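Speaker notes, Litenis rental kit review
Slot is after lunch. Talk slowly, they'll be digesting.

Slide 1. Title

Say hello. Say what I do: I run purchasing trials at Onuveo, so people send me things in foam-lined cases and I try to find out what the brochure left out. Today's case is the Litenis kit. It's a pair of hand-held grippers, a charging cradle, a tablet with the recording software, and a service plan that is longer than my apartment lease.

Disclosure, get it out early: we paid for the rental. Litenis gave us a mug. The mug is good.

Slide 2. What you're renting

Quick show of hands, who has used a hand-held gripper for collecting demonstrations? Who has used one for more than an hour? (Hands go down. Wait for it.)

The pitch is simple. You want a robot arm to learn chores. Robot arms are expensive and don't fit in most people's bedrooms. So a person does the chores holding the gripper, a camera on it records everything, and the arm gets to study later. Litenis doesn't build its own hardware, it packages other people's. The software, the support line and the data checks are what you pay them for.

The plan is 390 dollars a month per pair, minimum term 3 months. Cancellation is by email to an address that took six days to write back. Pause here. Somebody from Eide usually laughs because they had the same experience.

Slide 3. How we tested

Chunhua Kong wrote the task list. Eighteen tasks, all things you'd do in an ordinary room: move packages, put a lid on a pot, throw something out, close a door. Endang Nugroho and Sigrun Strand did most of the recording in August, in homes with whatever clutter the homes came with. I asked for real rooms and I got them. The brochure has a marble counter and one lemon.

Don't read the task list out loud. I did that at the dry run and watched Birger's eyes close.

Slide 4. The trash task

Go to the picture and leave it up for a bit before talking. 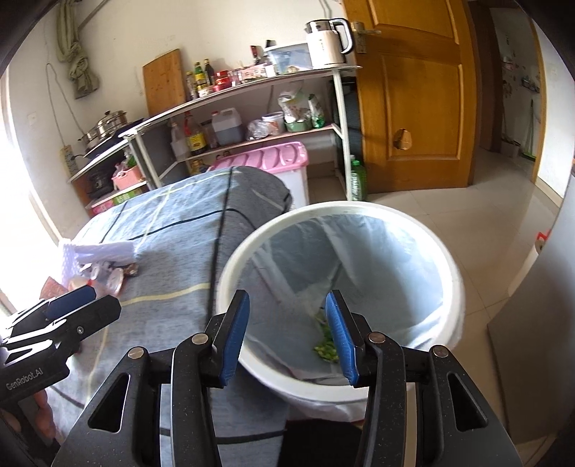

Gripper over the lined bin, fingers open. Scraps at the bottom of the bag.

Points to make while it's up:

This is the view the learning system gets. You're looking down past the fingers, and the blue pads are easy to find against a white bin and a pale bag. I was rude about the blue in our first meeting. I take it back.

Ask the room where the scraps are. They'll find them fast, right between the two fingers. Then ask what else they noticed. Shelves, kettle, doorway, a broom down the hall. That's a lot of house for one clump of greens. If you plan to record in people's homes, your privacy form needs to cover the whole room, and the sample form in the Litenis welcome pack covers, I am quoting, "the work surface." Yaowalak Chaimongkol rewrote ours. Ask her for it, she's in the third row and will pretend she isn't.

Also worth a word: trash bags are a pain. Thin, see-through, folded over the rim, never the same shape twice. If your future robot has only ever met a bin with no bag in it, good luck to your floor.

Slide 5. What we liked

Setup. Out of the case and recording in 18 minutes, and part of that was me looking for the tablet's power button.

The open and close action. Smooth, no slop. Endang has small hands and I have large ones and neither of us complained, which in my case is news.

The pads. Good hold on plastic packaging. Replaceable without tools, and they put spare pads in the box where you can find them.

The check report. Each evening the service sends back a list of clips it won't accept, with a reason next to each. The reasons are blunt ("operator distracted"). Sigrun printed that one.

Slide 6. What we didn't

Wrist fatigue. After almost an hour people start lowering their elbows and the clips get worse. The manual says to take breaks "as desired." I desired one at minute ten.

Pairing. The left and right units look alike in the case, and the software cares very much which is which. We put tape on ours. For this money I'd like the tape included.

Upload. Runs overnight, fails quietly, tells you at breakfast. Bring a wired connection if you can.

The support line. Friendly, knows the product, closes at 3 p.m. in a time zone I never managed to identify.

Slide 7. Compared with Sirkeo

Keep this short, we only had the Sirkeo kit for a week. Cheaper by the month, heavier in the hand, no nightly check report. You get raw files and a handshake. If you already have somebody who enjoys sorting clips, that may suit you. Birger Blomqvist enjoys sorting clips. He's not available, I've asked him on your behalf.

Slide 8. Would I renew?

Yes for a second term, with one pair and not two. The second pair mostly sat in its cradle looking charged. I'd push for three changes before signing: a marked left and right, a privacy form written by someone who has been inside a house, and a cancel button.

If they ask about accuracy numbers: we don't have our own yet. Training on our clips hasn't been done, and I won't repeat the vendor's numbers from a stage. Say that plainly and move on.

If they ask whether the robot can take out the trash now: we rented the grippers. The robot is a separate invoice.

Slide 9. Questions

Kit is on the side table, let people try it. Keep the mug away from the kit. Remind them the tablet is recording if the green light is on, after what happened at the dry run.

Get the left unit back from whoever has it before leaving the room.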